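Entsorgung von Kunststoffbesteck nach Vereinsveranstaltungen

Hilfeforum Mirnimmont, Bereich Haushalt und Abfall
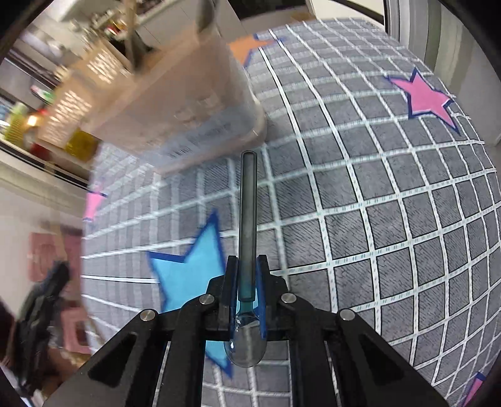 Durchsichtige Löffel: gelber Sack oder Restmüll?

Zofia Zieliński
19. Februar 2022

Sehr geehrte Damen und Herren,
unser Verein hat nach der Feier im Dezember 60 durchsichtige Kunststofflöffel übrig behalten, teils benutzt, teils noch verpackt. Auf der Packung findet sich kein Hinweis zur Entsorgung. Gehören die benutzten Löffel in den gelben Sack? Und dürfen die unbenutzten bei der nächsten Veranstaltung noch ausgegeben werden? Für eine verbindliche Auskunft wäre ich dankbar.

2 Antworten

Mikwood
Sehr geehrte Frau Zieliński,
maßgeblich ist zunächst die Regelung Ihrer Kommune. Der gelbe Sack ist grundsätzlich Verpackungen vorbehalten. Einzeln gekauftes Besteck gilt in der Regel nicht als Verpackung und ist daher über den Restmüll zu entsorgen. Wo eine Wertstofftonne eingeführt wurde, können auch andere Gegenstände aus Kunststoff dort eingeworfen werden. Die Umhüllung der Löffel gehört dagegen in den gelben Sack.
Zur zweiten Frage: Das Verbot vom Juli 2021 betrifft das erstmalige Inverkehrbringen von Einwegbesteck aus Kunststoff. Vorhandene Bestände dürfen aufgebraucht werden. Manche Gemeinden schreiben für Veranstaltungen auf öffentlichem Grund allerdings Mehrweggeschirr vor. Bitte erkundigen Sie sich vorab beim Ordnungsamt. Eine verbindliche Auskunft kann in diesem Forum nicht erteilt werden.

Cieślak
Bei uns alles Restmüll. Die unbenutzten würde ich abspülen und mehrfach nehmen, 3 Mal halten die bestimmt. In die Spülmaschine bitte nicht, da verziehen sie sich.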